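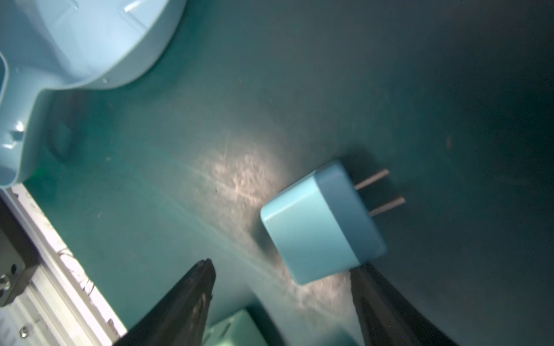

**Week 2: Can machines do chores yet?**

When people ask me if a robot can tidy a room, I answer with a question about the room. A dishwasher is a robot of a kind, and it cleans plates very well, but a person has to put every plate in its place first. The chore we study this week is the part before the dishwasher: to find a small thing, take it in a good way and put it where it belongs. Take a power adapter that lies tilted on the table, with one finger of the gripper already at its edge. The body is rounded, the two prongs stick out to the side, and a bright patch of light shines back from the table next to it. For a child of four this is no task at all. For a machine there are at least three separate problems, and we will treat them in order.

## 1. Seeing the thing

A camera close to the fingers gives much detail and little overview. It is good for the last few centimeters. It is bad for knowing what else is on the table, and its own fingers can hide the part you want to see. Reflections are a second trouble. Hala El Ouafi will show in the lab how the same program changes its guess about an object's outline when you move one lamp. Please read her note on lighting before you come.

## 2. Holding the thing

With two fingers you can choose the sides of the body, or the prongs. The sides are wider but round, so the object may turn while it is lifted. The prongs are flat and thin, and a small error of position means that you miss them. A human hand corrects such errors during the movement, mostly by touch. Many grippers have no touch at all, or only the motor current, from which one can guess the force.

In June, Othmane Bennani repeated one pick 300 times for his thesis, always with the same object. His failures were mostly of one type: the fingers closed correctly, the object rotated, and the next step began as if all was well. Keep this type in mind. We call it a *silent failure*, and it costs more than a dropped object, for the machine doesn't stop.

## 3. Putting it away
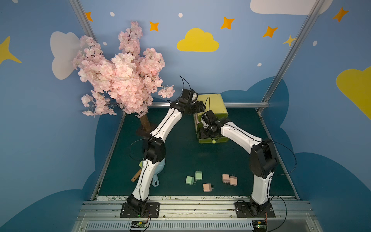
Putting away is often harder than picking up. A drawer must be opened before anything goes in, and it moves only along one line. If the arm pulls at an angle, the drawer sticks. Then the object must be let go inside, without touching the front edge, and the drawer must be closed again. One mistake early in this chain spoils everything after it.

Two arms help in theory: one holds the drawer, the other carries. In practice they must also stay out of each other's way, and of their cables. Amr Bouazza advises beginners to let one arm rest in a safe pose until the other has finished. It is slow – but you can find your errors.

## And on the shop floor?

At Trullitz, which packs small spare parts, the machines do better than at home. The parts come in known trays, the light is fixed, and a person empties the reject bin. Compare this with the Sakness apartment trial, where each family kept its things in its own order. I would say the machines are the same, and the difference is how much work was done for them in advance.

So my answer for today is: some shop-floor chores yes, household chores in small pieces, and a whole untidy room no. You are welcome to disagree in the seminar, if you bring a case.

## To prepare

- Choose one chore from your own kitchen or workplace. Write down each step, also the ones you do without thinking.
- Mark the steps where a silent failure is possible, and say which sensor would notice it.
- Send one page to Zoia Koval. Late pages go to me.

Indrek Toom
Room 2539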